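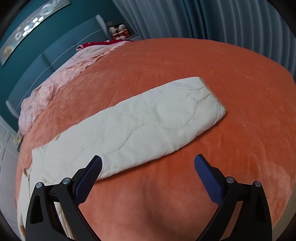

*Cream comforter, folded, on the orange blanket*

**Wool vs. down alternative for a cold bedroom — is the Skivorley worth it?**

**plumbline_ed**
I need to replace a comforter before next winter and I keep getting steered to the Skivorley wool one. It costs 226 dollars in queen. The store page says wool "regulates" your temperature, which sounds like something you'd say about a thermostat. Our bedroom sits over an unheated garage and gets down to the high fifties. Has anyone slept under one for a full winter, or are all the reviews written the first week like usual?

**marrowfat**
Two winters on mine. It's warm. The regulating thing is oversold but there's a bit of truth in it, I don't wake up sweaty the way I did under polyester. It also smelled like a barn until March.

**plumbline_ed**
Until March starting when?

**marrowfat**
Bought it right after Thanksgiving. You stop noticing.

**tuckandroll**
You stop noticing, your guests don't. I returned mine. For 110 you can get the Dreltar down alternative and it goes in the washer. The wool one you "air out," and I'd like to know how airing out gets rid of what a dog does to a bed.

**marrowfat**
Keep the dog off the bed?

**tuckandroll**
Tell him that.

**ninepatch_oh**
I'm doubtful about both. The warmth ratings on these boxes mean nothing as far as I can tell. Each company makes up its own scale with little snowflakes on it. My Dreltar had four snowflakes out of five and I was cold in October. What matters is fill weight and whether the stitching lets the fill slide around. If the label won't give you the weight in ounces, assume they'd be embarrassed to print it.

Also, Ed, what are you putting under it? A plush blanket beneath you makes a bigger difference than people think. You lose a lot of heat into the mattress, more so over a garage.

**plumbline_ed**
We do have a plush one on there already, and I'm not convinced it does much.
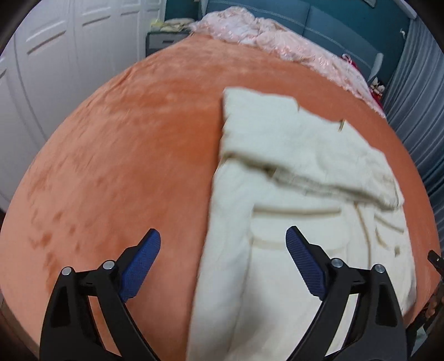 My wife says it does, but she also says the Mushi pillow fixed her neck, and she got that the same week she quit sleeping on the couch. I'd want to try one thing at a time before I gave a blanket the credit. And doesn't the fill weight thing only work if you compare the same material? Eighteen ounces of wool and 18 ounces of polyester can't be the same warmth.

**ninepatch_oh**
Right, only within a material. Should have said that. It still beats snowflakes.

**quiet_hem**
I'd skip the comforter question and insulate the garage ceiling. We did ours over a couple of weekends and the room came up enough that we're back to a plain cotton quilt.

**tuckandroll**
He asked about a comforter and you've got him hanging drywall.

**quiet_hem**
He asked how to be warm in a cold room. He can spend the money on bedding every few years or fix the floor.

**plumbline_ed**
We rent, so the floor is out. Not a bad point otherwise.

**marrowfat**
Does anyone have experience with the Muteck duvet covers? They claim the cover adds warmth by itself.

**ninepatch_oh**
Any cover adds a little, it's another layer of cloth. I wouldn't pay extra for one that brags about it. I had a Muteck and the corner ties came off in the third wash, so the comforter ended up in a ball at the bottom every morning. I sewed on new ones out of twill tape and those have held.

**tuckandroll**
Mine has lasted 3 years, ties and all. I wash it cold, did you?

**ninepatch_oh**
Warm, like the tag said.

**plumbline_ed**
OK. I'm leaning toward the wool if I can find one with a return window longer than a few weeks — I don't see how you judge a winter comforter in September. If the smell is as bad as described it's going back and I'll try the cheap one. Marrowfat, did you hang yours outside or just leave it on the bed?

**marrowfat**
Over the porch rail on dry days. Bring it in before dark or it gets damp and you start over.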